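Verein > Mitmachen > Spielerinnen und Spieler gesucht

Start Mannschaften Spielplan Nachwuchs Mitmachen Kontakt

Cricketclub Stunbridge sucht Verstärkung für die zweite Herrenmannschaft und eine Person fürs Scoring

Gleich vorweg: Wir versprechen keinen Aufstieg. Das haben wir in früheren Ausschreibungen getan, und wer sich die Tabellen der letzten Jahre ansieht, weiß, was davon zu halten war. Die zweite Mannschaft spielt 40-Over-Cricket auf einer Kunstrasen-Pitch, die am östlichen Ende schlechter springt als am westlichen. Ob der neue Belag daran etwas ändert, der seit zwei Sommern angekündigt wird, glauben wir, wenn er liegt.

Gesucht werden 4 Leute:

- zwei Werfer, am liebsten mit Tempo, Spin geht auch
- ein Wicketkeeper oder jemand, der es werden will und dessen Knie das mitmachen
- eine Person fürs Scoring, gern ohne eigene Spielerfahrung

Vorkenntnisse sind bei den Werfern erwünscht. Wer in der Bewerbung schreibt, er werfe 130 km/h, wird gebeten, das im Netz vorzuführen. Bisher lagen die Selbstauskünfte fast immer über dem, was dann ankam. Auch mit dem Wort »Allrounder« bitten wir um Zurückhaltung. Meist heißt es, dass jemand beides ein bisschen kann, und davon haben wir schon genug.

Für das Scoring braucht es Geduld, eine lesbare Handschrift und die Bereitschaft, sich von beiden Mannschaften Vorhaltungen machen zu lassen. Wir führen weiterhin ein Papierbuch. Die App, auf die der Verband so große Stücke hält, ist uns in der vergangenen Saison mehrfach mitten im Innings abgestürzt. Sie läuft bei uns nebenher, maßgeblich bleibt das Buch.

Training und Spielbetrieb

Im Winter trainieren wir ab November in der Halle Patska, Beginn 18.30 Uhr, im Sommer auf dem Platz hinter der alten Ziegelei. Die Halle hat 3 Bahnen, von denen eine meistens durch Badminton belegt ist, obwohl der Belegungsplan etwas anderes sagt. Auswärtsspiele bedeuten lange Fahrten. In der letzten Saison kamen wir auf über 945 Kilometer, und das Fahrgeld deckt höchstens den Sprit.

Was wir bieten

Spielkleidung, Leihausrüstung (Helme in zwei Größen, Pads in gemischtem Zustand) und einen Platz in der Mannschaft, der sich nach der Trainingsbeteiligung richtet. Zumindest ist das die Regel. Dass sie bei den älteren Spielern großzügiger ausgelegt wurde, ist auf der letzten Versammlung zu Recht kritisiert worden. Eine Aufwandsentschädigung gibt es nur fürs Scoring: 31 Euro pro Spieltag, dazu Verpflegung. Den Tee liefert die Bäckerei Kubíček, und gegen den lässt sich wenig sagen.
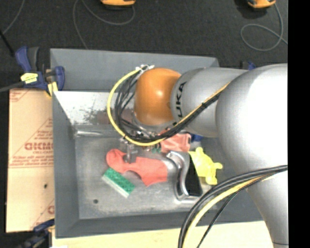

KUKA-Roboterarm über einem grauen Metallbehälter

So meldet ihr euch

Ein paar Zeilen genügen: bisherige Vereine, Position, Verfügbarkeit von Mai bis September. Bitte ehrlich angeben, an welchen Wochenenden ihr nicht könnt. »Grundsätzlich immer« hat sich in der Praxis als wenig belastbar erwiesen. Videos eurer besten Schläge braucht ihr nicht zu schicken, die schlechten bekommen wir ja doch zu sehen. Nach der Anmeldung ladet ihr euch den Probetermin aus dem Portal Wosero herunter. Falls das Portal streikt, kommt einfach zur Trainingszeit in die Halle und bringt saubere Hallenschuhe mit. Eine Zu- oder Absage gibt es nach dem zweiten Probetraining, schriftlich.

Kontakt: Cricketclub Stunbridge, Spielbetrieb | © Cricketclub Stunbridge | Nach oben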